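Call for Participants: Listening Study on Accents in Everyday English
Language and Hearing Group, Clarnach 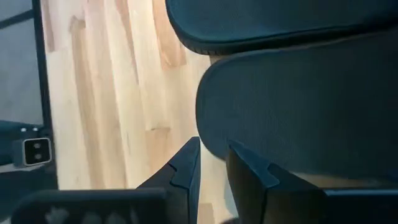 Dark teal mesh panels, close up.

We are looking for adults who use English every day but who learned it after childhood. The study is called Leiva, and it asks how people understand a speaker whose accent is different from their own. We want to know which words are lost first, and whether a listener gets used to a new voice after a short time.

My name is Zulmira Brandão and I am responsible for the listening sessions. I came to English at the age of 19 myself, so the subject is close to me.

Who can take part

You should be 18 years or older. Your first language can be any language except English. You should be able to follow a radio program in English without big difficulty, but we do not ask for a certificate. Please do not apply if you use a hearing aid, as our recordings were not prepared for it. A second study for hearing aid users is planned by my colleague Kanyarat Khunthong, and she is happy to put your name on her list already now.

If you took part in our earlier study, Dronent, you have heard several of the same speakers and unfortunately we cannot invite you again.

What you will do

You come to us for 2 sessions, with at least one week between them. In each session you hear short sentences and you type what you understood. Some sentences are quite strange in meaning ("The uncle folded the river before lunch"). This is on purpose, so that you cannot guess the end. It is not a test of your English, and we do not give marks.

After the first session there is a questionnaire about the languages you speak at home, at work and with friends. It has 4 pages. You may leave any question without an answer.

The sessions are given in the morning from 9:30 and in the afternoon from 2:00. Evening times are possible in September only. Please plan 90 minutes for each visit, with a break in the middle. Tea and water are offered.

Payment

You receive a gift card after the second session. If you stop after the first one, you receive half of the value. Bus and train tickets are paid back when you bring the ticket or a receipt. We cannot pay for parking.

Your data

Your answers are kept under a number and not under your name. The list which connects the names and the numbers is held by Gillespie Tennant, who does not work on the results, and it is destroyed when the study is finished. You can ask us to remove your answers until that moment.

How many people we need

We hope to have 197 listeners in total. The places for speakers of Spanish and Portuguese are almost full, but we still need many speakers of Thai, Arabic, Polish and Turkish.

How to apply

Write to Kenna Pollock at the study office, with the word Leiva in the subject line. Please tell us your first language, the age when you began to learn English, and which times of day are good for you. She will answer within one week. If you prefer to speak on the telephone, put your number in the message and we will call you.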